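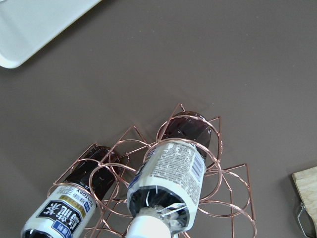

4. Setting up the Skurno scoreboard for a limited-overs match

Read section 3 first if the display has not been paired with the scorer's tablet.

4.1 Placing the display

1. Stand the display outside the boundary rope, facing the scorer's table. The radio link reaches 300 feet in the open. Trees and parked cars shorten it.
2. Open both legs until they click, then fit the crossbar.
3. Hang a sandbag on the crossbar. Two bags are needed on a windy ground.
4. Run the power cord behind the display and plug it in last.

CAUTION: The display weighs 70 pounds. Lift it with two people, one at each end. Do not lift it by the number panels.

4.2 Entering the match

1. Turn on the tablet and tap New Match.
2. Enter the team names. Names longer than ten letters scroll on the display.
3. Set the number of overs per side. The setting applies to both innings.
4. Choose the side batting first.
5. Tap Send. The display shows three zeros when the match has loaded.

Note: Players can be added after the first ball. Overs per side cannot be changed after the first ball except through the Rain menu (see 4.4).

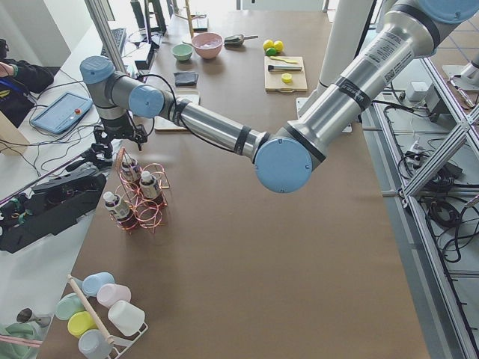
Work table covered with brown kraft paper.

4.3 Checking the digits

1. Tap Test, then All On. Every segment should light.
2. Enter a total of 200 and walk to the far side of the field. If the first digit is hard to read, raise the brightness one step.
3. Tap Clear before the umpires walk out. A test total left on the display is carried into the match record.

If one segment stays dark, reseat the ribbon cable behind that panel with the power off. Replacement panels are sold by Lambert in pairs.

4.4 Rain and revised targets

1. Tap Rain, then Stop Play.
2. When play resumes, enter the new number of overs and the target given by the umpires. The Skurno does not work out a target itself.
3. Tap Send and check that the new target appears on the bottom row.

CAUTION: Unplug the display before putting on the rain cover.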